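**Saturday, March 14, 2020. Residence diary, Statow House, kitchen**

The kitchen was closed to residents from the end of breakfast for the quarterly clearing. Present: Anitha Kurian, Bindu Mudaliar and the undersigned. Mr. Gowda was excused and will take the pantry next week.

Work began at the wall cupboards. The four upper shelves were emptied, wiped and relined. Two jars of tamarind without labels were discarded. Ms. Mudaliar asked that the good steel plates be kept on the lower shelf in future, as residents on the second floor have complained of the reach. This was agreed.

The table was left until after the cupboards. It had been used as a resting place for everything without a home, and the cloth is due for the wash.

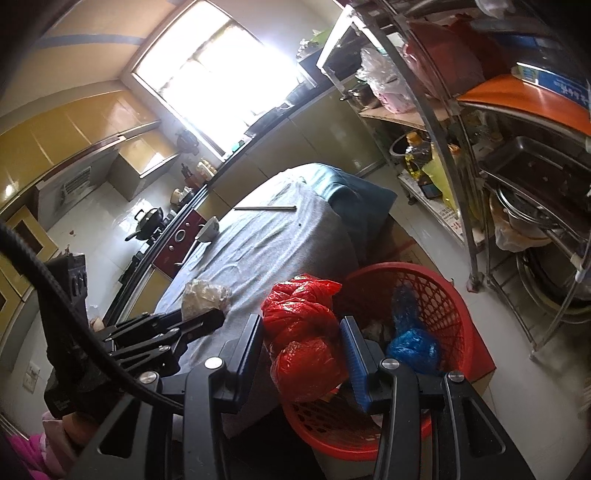 Kitchen table and red basket, before sorting.

The small metal bowl is to go back with the serving pieces. The thin metal rod was claimed by no one at lunch and will be kept in the cutlery drawer until someone asks for it. Residents are again reminded that food in plastic bags is to be put away on the day it is opened. The teal cushion belongs in the sitting room and not on the corner of the table.

The basket took longer than expected. Ms. Kurian proposed that knotted bags be opened and their contents sorted on the same day they are brought in, a rule first suggested in January and not kept. It is entered here a second time.

Expenses: shelf paper and soap from Menon, 452 rupees, receipt in the tin. The remaining shelf paper, 15 sheets, is under the sink.

The lower cupboards were not reached. They will be done with the pantry. The kitchen reopened at 4 p.m. for tea.

T. Ramasamy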